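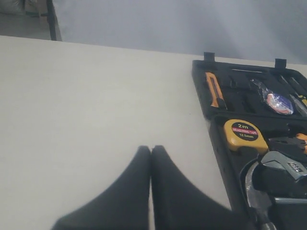
Wrist camera view with the soft-tip fingers nearly closed, next to the open tool case.

Ornik Soft-Tip Fingers, pair, black
Fits the Jidon parallel gripper and most two-finger grippers with the same bolt pattern
Price: £67 per pair
In stock, posted from our Trirkdale workshop
Page updated May 10, 2020

What I think of them

I've had a set of these on the bench arm since April and I've grown very fond of them, so this is going to be a bit longer than the usual product blurb (sorry, but if you're choosing fingers you probably want the detail!). I sell three kinds of finger for this gripper and they all get the same treatment: a tool case, a pale table, the wrist camera running, and me in the corner with a mug of tea and a notebook.

I like a household tool case for this job. A tape measure is chunky and rounded, a screwdriver is thin and sits low in its slot, and an adjustable wrench has a shiny head that gives cameras a hard time. Add a utility knife, a roll of tape still in its crinkly clear wrapper, a hammer and some pliers, and you've got a decent spread of awkward shapes without buying anything special.

The tape measure was the easy one. The tips taper to a rounded point, so they go down either side of the housing and the wider part of the finger does the holding. The utility knife took more fiddling, as you have to turn the wrist to match the diagonal slot, but once the angle was saved it came out cleanly nearly every time. The wrapped tape roll was the one I'd dreaded, and the Orniks coped with it far better than the flat steel fingers did. Those kept skating off the plastic.

The hammer is a different story. It comes up if you grab it near the balance point, but it swings, and I wouldn't ask these to hold it out at arm's length. The screwdrivers are hit and miss too. If yours sit deep in the tray, get the Aydoğan narrow tips, which are fussier to line up but really do get into small gaps.

Wear and care

I ran 3,000 open-and-close cycles on one pair and the tips had gone a bit shiny, with no splits. Wipe them with a damp cloth and keep them off solvent cleaners. I swap mine when they start to slip on the tape roll.

About the camera view

With the wrist camera in its normal bracket, the fingers fill a fair chunk of the lower middle of the picture and they're a bit soft in focus that close up. I didn't mind. The matte black doesn't throw glare back, and against a light table the tips are easy to find. Over a black tray it's harder, so I'd put a dot of pale paint on each tip if your software needs to track them.

How the three compare

Ornik Soft-Tip: best all-rounder, good on rounded and slippery things, £67
Aydoğan Narrow: best for thin tools in slots, slow to set up, £60
Flat steel: comes with the Jidon gripper, strong, slides on plastic wrap

In the box

Two fingers, four bolts, one hex key and a fitting sheet. The gripper is sold separately at £249, with the flat steel fingers included.

Fitting takes me ten minutes with the arm powered off. Redo your zero position afterwards, as the Orniks are longer than the steel ones and you'll poke the table otherwise (I did, twice).

Returns accepted on unused pairs with the bolts still bagged.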